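I went up to Grivham in February for the open cellar weekend at Baláž, and I'm still thinking about the whites. The drive took 3 hours, the last stretch on a gravel road with frost in the ditches, and I'd do it again tomorrow!

They farm 12 acres on a slope above the river, and every block gets its own barrel. We started with the Bavico, their everyday blend, which smelled like pear skins and wet slate. Then came a tank sample of the Stestport block, still cloudy, so sharp and lively that my whole table went back for more (me twice).

The cellar is small and cold, so bring a sweater. They made 107 cases of the late-picked red last year and 900 of everything else, and the red was gone by noon. I got one bottle.

Food was simple: sheep's cheese, pickles, little sandwiches. The cheese with the older white was the best bite of the day.

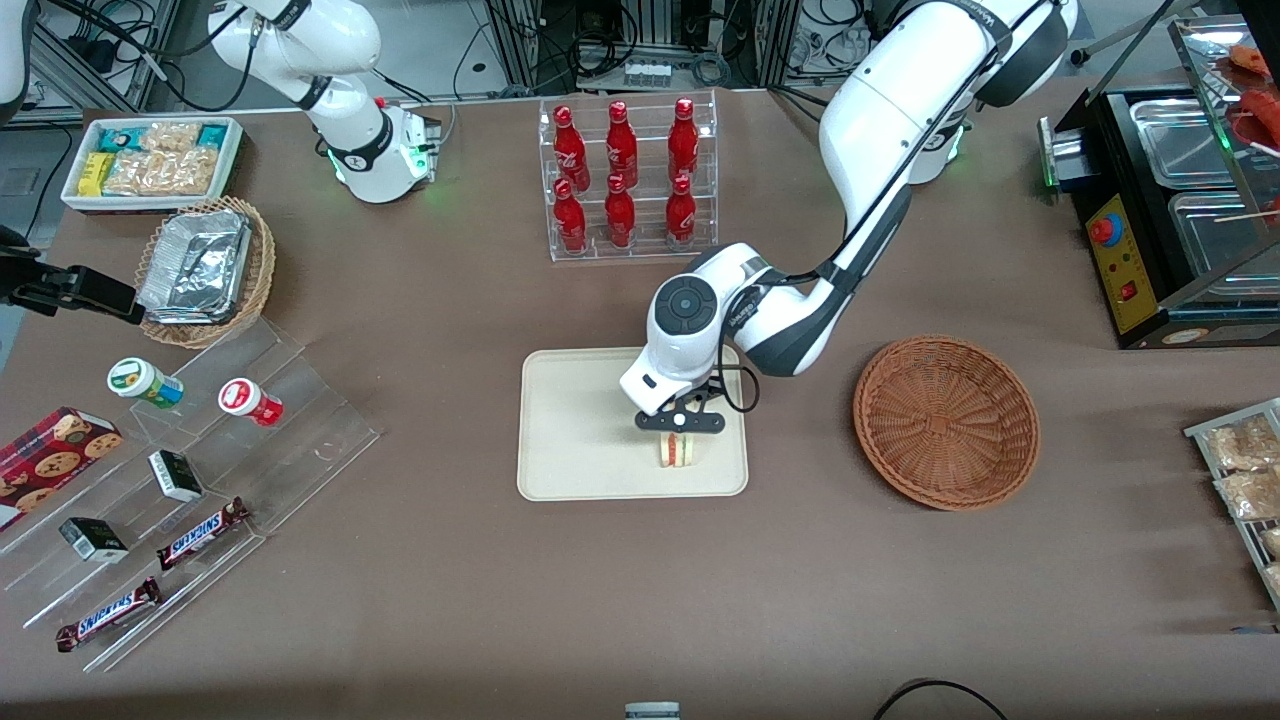
A small sandwich, held just over the tray.

Tastings run until five, and parking is in the lower field.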